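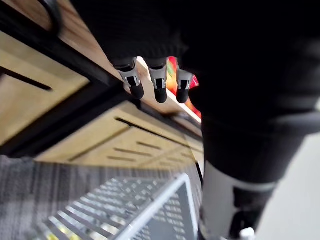

Vol. 14, No. 2

Opinion | Town Life

I have been thinking about the bus to Gornham again, and my family would tell you that I think about it a good deal more than is healthy. Starting in May the evening run from Bristimton stops for good, and the last one home will leave before most of the shops have turned their signs around. The notice went up next to the timetable in the shelter, in type so small I had to take my glasses off and then put them back on again.

Now, I understand the case against it. I read the whole report (it was raining and I had a pot of coffee). The evening run carries 400 riders in a good month, and the Plistbridge run carries 3,000, and if you set those two numbers next to each other on a page, one of them is going to look silly. I don't think the people who wrote it are villains. I think they had a budget and a page, and they did what people do with those.

But I rode that bus for years, back when I worked the late counter at Fogh Hardware, and I'd like to say what 400 looks like from the inside. It's a woman in kitchen shoes asleep against the window with her bag strap wound twice around her wrist. It's high school kids who stayed for band, being far too loud, and an older man who got off at the grain elevator every night and thanked the driver by saying "much obliged," which I have since caught myself saying to the dentist. Hardly any of those people could have just taken the car. Some of them, I suspect, took the job because there was a bus.

What bothers me is how quickly we've come to talk about a bus as if it were a sandwich shop that ought to close if it can't fill the stools. We don't ask how many folks drove down Mill Lane after dark before we agree to plow it. We plow it, and we grumble about the plow, and we're glad of it when the baby comes early.

I'd happily pay more for my own daytime ticket to keep the late one going, and I'd bet plenty of my neighbors would too if somebody asked them. So far the only thing we've been asked is to read the notice. There's a comment box at the Bristimton depot, next to the water fountain, and it takes paper. Bring your own pen, the one on the string is dry.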